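Fistora Ski Gloves
Wamton Mountain Gear

Item 1508
Sizes XS to XXL
Colors: Soot, Pine, Mustard (the Mustard is very mustard)

We spent 2 winters on the Fistora, most of them arguing about the thumb. Thumbs wear out first on any ski glove, usually along the seam that rubs against the pole grip, and ours used to go by March. The Fistora moves that seam to the back of the hand and puts a single piece of goatskin where the rubbing happens. The argument is over, although the side that lost still brings it up at lunch.

The shell is a soft, tightly woven nylon with a waterproof insert behind it. Insulation is heavier over the knuckles and thinner in the palm, so you can work a zipper or a boot buckle without pulling the glove off with your teeth. You will do it anyway. Everybody does, and the fingertips are reinforced accordingly.
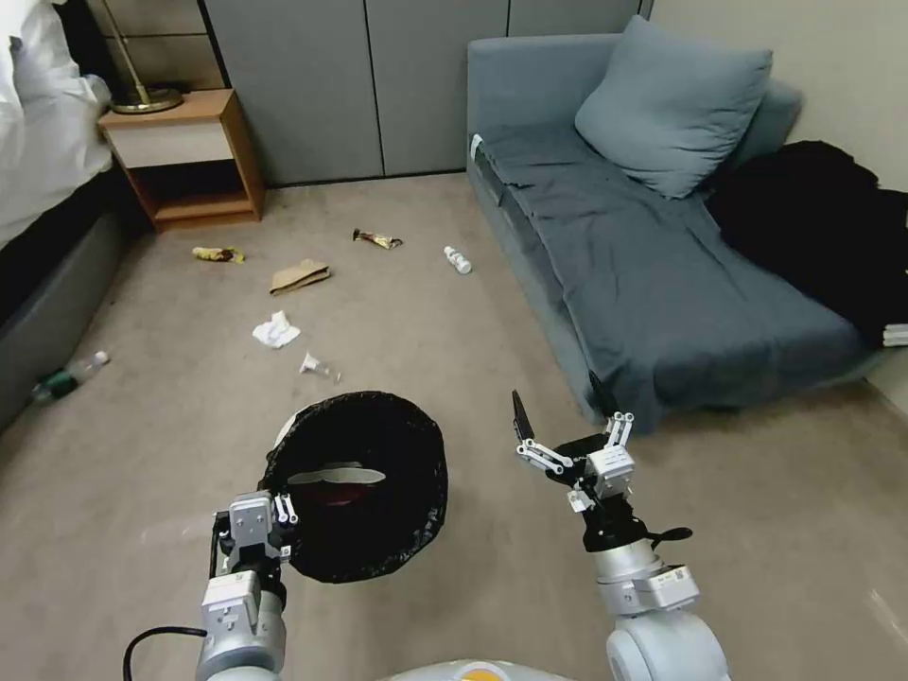
Cuffs come in two lengths. The short one tucks under a jacket sleeve, and the long gauntlet goes over it and closes with one pull of a cord, even if your other hand is already in its glove. Lift tickets, hang tags and the little silica packet can go straight into the trash, in a round black bin with a bag folded over the rim or whatever you keep by the bed. Hold on to the wrist leashes – they are packed separately and look a lot like something you don't need.

The removable liner is the same merino blend we use in our Carhuamaca sock, minus the heel. It dries overnight on a radiator. The outer glove should stay off the radiator, and we say this as people who have ruined more than 7 pairs.

Care: Wipe the shell with a damp cloth. Hand wash the liner in cool water. Treat the leather with Amosow balm once a season, or when it starts to squeak.

Weight: 400 grams per pair, size L, gauntlet cuff, liner in

In the box: gloves, liners, wrist leashes, a care card you won't read

Spare liners and leashes are sold separately. Single gloves are too, left or right, for anyone who has looked down from a chairlift at the wrong moment.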